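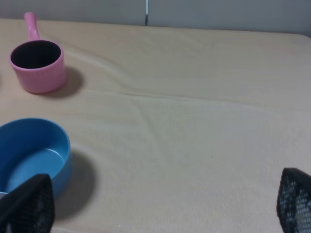 Our project looked at how children aged three to five share toys during free play, and whether the number of toys in a play area changes how often they argue. We picked this topic after Agnes did her placement at the Flikcombe preschool, where the kitchen corner was the busiest spot in the room and also the loudest. Pretend cooking was a good thing to study because the toys are simple. A small pink saucepan with a straight handle, put out on a cloth-covered table, is enough to start a game, and it is easy to write down who has it and who wants it.

Thu 29 August
By Trí Đồng and Agnes Løken

Method

We watched 23 children over 14 sessions. In half of the sessions the kitchen corner had one pan, and in the other half it had four. Everything else stayed the same. We sat by the coat rack and marked each time a toy changed hands, using a tally sheet based on the one in our course reader. We did not step in unless a teacher asked us to.

Results

We recorded 462 handovers in total. Of these, 85 involved an argument, meaning raised voices, grabbing or crying. Most of the arguments came from the one-pan sessions. We expected that. We did not expect the one-pan games to last longer. With four pans the children tended to cook side by side and drift off to the blocks. With one pan they gave each other jobs - cook, waiter, customer - and kept going.

The older children were more likely to ask for a turn. The younger ones mostly waited close by with a hand out.

Problems

Two sessions were cut short by a fire drill and a birthday. We also disagreed at first on what counted as an argument, so the first three tally sheets had to be gone over again together. Our group was small and all from one preschool, so the results may not hold elsewhere.

Next steps

We would like to repeat the study with building blocks and with a second preschool in Treditz.

Last updated: August

Recent reports
Bedtime reading in two-language homes
Snack choices at the Dương after-school club
Noise levels in the Zoletti library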